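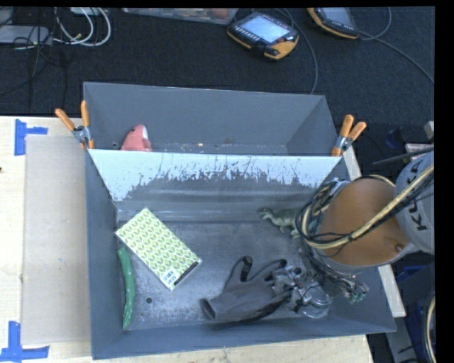 Mom says I should throw the whole lot out and start over with new bins, they're not worth the trouble. I told her on the phone that the gray ones are metal and will outlast both of us. She said that was no reason to keep what's in them.

So I spent the evening on it. Got going after supper and quit at 10:30.

The rule I set was one bin at a time, and everything in it gets a decision before I touch the next. The first had the usual mix. One gray work glove, and I have not found the other. I looked behind the dryer and in the truck. I'm keeping the single until the end of the month, then it goes.

The thing with the green and white leaf pattern still has its barcode label on it. I bought it at Hemska when we were living in Vandton and never used it for anything. It can go in the desk drawer with the stationery, or to my niece if she wants it. I'll ask.

The toy dinosaur stays. It goes back on the windowsill over the sink, where it was before the painting started. I'd been wondering where it got to.

The bins themselves look rough. The white on the inside wall of the front one has scraped off along the bottom and the metal shows dark through it, with scratches all the way down. The floor is scuffed too. I priced new ones from Skestevix and they want 189 for the set, before shipping. A can of white enamel at Adams is 37. I don't mind how they look inside, so I may not do either. If I do paint, it will have to wait for warmer weather, as I don't want the smell in the house in January.

Wiped down the table when I stopped. The carpet needs the vacuum but it was too late to run it.

I have been putting this off since we moved in. Each time I needed the table I dropped whatever was on it into the nearest bin, and that is how a glove and a dinosaur end up together. I want a hook by the back door for gloves. There's a strip of wall 30 inches wide next to the light switch that would do, and I have the screws already.

Mom called again at nine to ask how far I'd gotten. I said one bin. She said at that rate I'd be done by spring. She offered to drive over and help, which means she would do the throwing out and I would carry. I said let me try the second one by myself first.

Tomorrow: second bin, up to 60 minutes and then stop. Look for the other glove under the truck seat. Vacuum. Return the library books.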